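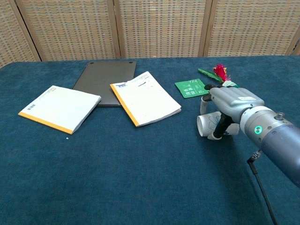

Shared Rooms and Premises Forum
Board: Furnishings and Surfaces
Topic: Cloth-covered tables in bookable study rooms, draft guidance for comment

Sollus_RoomServices
Posted 9:12 AM

The Sollus building is revising its written guidance for bookable study rooms, and we would welcome comments from other sites before the August changeover. The building has 13 such rooms. In the last booking year they received 3,237 reservations.

The part of the guidance under review concerns tables. Our current arrangement is a large table with a deep blue-green cloth that has a soft, felt-like surface, and a folding divider with woven panels standing behind it. Users bring laptops, notebooks and drinks. Each room also has one decorative item, at present an artificial rose.

The draft text reads as follows.

1. Table cloths remain on the table at all times and are not to be folded back by users.
2. Drinks are permitted in mugs. Mugs are to be kept upright and placed away from electronic equipment.
3. Laptops are to be closed when the user leaves the room for any period. Nothing is to be stacked on a closed laptop.
4. Dividers are to remain in the position in which they were found.
5. Loose items (cards, notebooks, pens) are to be gathered before the end of the reservation.
6. Decorative items are to stay in the room.

Comments on items 2 and 3 would be especially helpful.

ledgerline
Posted 9:40 AM

Thank you for posting the full text. Our site removed cloths from work tables three years ago and has not regretted it. A napped cloth holds crumbs and scraps of paper, and a light-colored crumb shows very clearly on a dark blue-green ground. Users notice it as soon as they sit down, and they report the room as uncleaned even when it was cleaned that morning.

My recommendation is that item 1 be withdrawn and the tables left bare.

Clivar_Premises
Posted 10:05 AM

The Clivar center takes the opposite position to the previous poster. Bare tables in our rooms produced a steady number of complaints about noise. A mug set down on a hard surface can be heard in the next room, and so can a laptop being pushed across it. Cloths were introduced for that reason and the complaints fell away within one term.

The crumb problem is real. We deal with it by brushing each cloth with a stiff clothes brush at the midday changeover, always in the same direction, toward the user side of the table. It takes very little time. A vacuum with a brush head is used in the evening.

On item 3, we would ask what harm the restriction on stacking is intended to prevent. Nearly every user puts a notebook on a closed laptop at some point. A thin notebook weighs very little.

Sollus_RoomServices
Posted 10:31 AM

In reply to Clivar_Premises: the restriction on stacking followed a claim for a damaged screen. The object in that case was a box of bound reports and not a notebook. We accept that the present wording is broader than the incident requires.

In reply to ledgerline: withdrawal of the cloths is not ruled out. The tables underneath are of mixed age and finish, however, and replacement is not budgeted.

marginal_notes
Posted 10:58 AM

May I raise a point under item 3 that the draft does not address? Some users close the laptop and turn it over, so that the underside faces up. I have been told that this is done to let the base cool. Others do it to read a label. On a napped cloth it puts the lid directly against the fabric, and whatever is in the nap is then rubbed against the finish. A matte dark lid will show it.

A sentence could be added: "Closed laptops should rest on their feet."

ledgerline
Posted 11:15 AM

With respect, that sentence regulates how a person sets down his or her own property. I would not expect a room guide to do so. A laptop resting on its feet on a soft cloth also has less clearance beneath it than it would on a hard table, and if it has been left running, the vents may be partly blocked. This is another argument for bare tables.

marginal_notes
Posted 11:22 AM

The draft already regulates where a person puts down a mug. I do not see that the laptop is different in kind. I do accept the point about clearance, and I would be content with a general caution against leaving a laptop running on the cloth.

Bondoston_Library_Facilities
Posted 11:47 AM

The Bondoston library operates both kinds of table and can offer a comparison. We have 692 registered room users, and they may choose a cloth-covered or a bare table when booking. The covered tables are requested first for reading, interviews and small discussion groups. The bare tables are requested first for drawing, model work and anything that involves writing on a single sheet of paper. A pen goes through a single sheet very easily when there is nap underneath.

For the second group we lend a rigid writing board. Notebooks with a firm cover do not need it.

Regarding mugs, our guidance states the following: "Please use the tray provided for drinks." The tray has a raised edge and sits at the corner of the table farthest from the power outlet. Since the trays were introduced, the number of cloths sent for stain treatment has dropped considerably. A mug that goes over on the tray is a matter for a paper towel. A mug that goes over on the cloth takes the room out of use until the cloth has been changed.

A white mug is also easier to find at closing than a dark one on a cloth of this color. We standardized on white for that reason and would recommend it.

Clivar_Premises
Posted 12:10 PM

We tried trays and withdrew them. Users moved them to the windowsill in order to make space, and the mugs went back onto the cloth. Our present practice is a lidded cup, issued at the desk.

Bondoston_Library_Facilities
Posted 12:26 PM

That may depend on the size of the table. Ours are long enough that the tray is not in the way. We would agree that a tray on a small table will be moved.

threshold_and_sill
Posted 1:34 PM

I write as a regular user of rooms of this kind and not as staff, and I hope a comment from that side is in order.

Item 5 asks that loose items be gathered before the end of the reservation. In my experience the difficulty is one of visibility. A small card laid on a green or blue-green cloth is easily overlooked when one is packing up, particularly if the card is itself green. I have left a library card behind in this way on more than one occasion. A shallow dish for small items, placed near the door, would do more than a written instruction.

As to item 6, I would ask whether the decorative item is needed at all. An artificial flower with no vase tends to be picked up, set down somewhere else on the table, and then worked around for the remainder of the session.

Sollus_RoomServices
Posted 1:55 PM

Comments from users are entirely in order and we are grateful for this one. The dish will be proposed. The question of the rose will be passed on. It was selected so that no water would be kept near equipment, and we had not considered the lack of a vase.

ledgerline
Posted 2:08 PM

I have no strong view on the flower. I do wish to comment on item 4. A folding divider with woven panels is light enough to be moved by one person, and it will be moved. Instructing users to leave it alone will not change this. Two marks on the floor, one for each end, allow staff to return it to position without discussion. The divider should also stand slightly clear of the table. Where it touches the back edge, every adjustment of the panels drags the cloth.

Clivar_Premises
Posted 2:20 PM

We support this. We would add that woven panels collect dust in the openings, and that a damp cloth pushes it farther in. A dry, soft paintbrush is better. Moges, our cleaning contractor, brushes both faces of each panel once a month, working from the top down, with the table covered by a sheet during the work.

marginal_notes
Posted 2:41 PM

One further question for the sites that keep cloths. How are they secured? On a table with rounded corners, ours creeps toward whoever is leaning on it, and by the evening there is noticeably more hanging at the front than at the back.

Bondoston_Library_Facilities
Posted 3:03 PM

A non-slip underlay, cut slightly smaller than the tabletop, so that it does not show. Clips were tried first and were found on the floor each evening. The underlay should be lifted and aired whenever the cloth is changed.

Sollus_RoomServices
Posted 4:18 PM

Thank you to all who replied. The revised draft is given below. Item 1 will stand for the coming year, and ledgerline's objection will be recorded with it.

1. Table cloths remain on the table. Please report spills or loose debris to the desk so that the cloth may be brushed or changed.
2. Drinks are permitted in mugs. Please keep mugs on the tray where one is provided, and away from electronic equipment.
3. Please close laptops when leaving the room. Heavy items should not be placed on them. Laptops should not be left running on the cloth.
4. Dividers may be adjusted. Staff will return them to the floor marks.
5. Please check the table for cards and other small items before leaving. A dish is available by the door.
6. Under review.

The tray will be tested in 3 rooms first, with the larger tables.

ledgerline
Posted 4:30 PM

Noted, and thank you. Item 3 is much improved. I maintain my objection to item 1 and would ask that the cost of brushing and laundering be tracked over the year, per room, so that it can be set against the cost of refinishing the tables.

Sollus_RoomServices
Posted 4:37 PM

Agreed. The figures will be kept by room and posted to this topic.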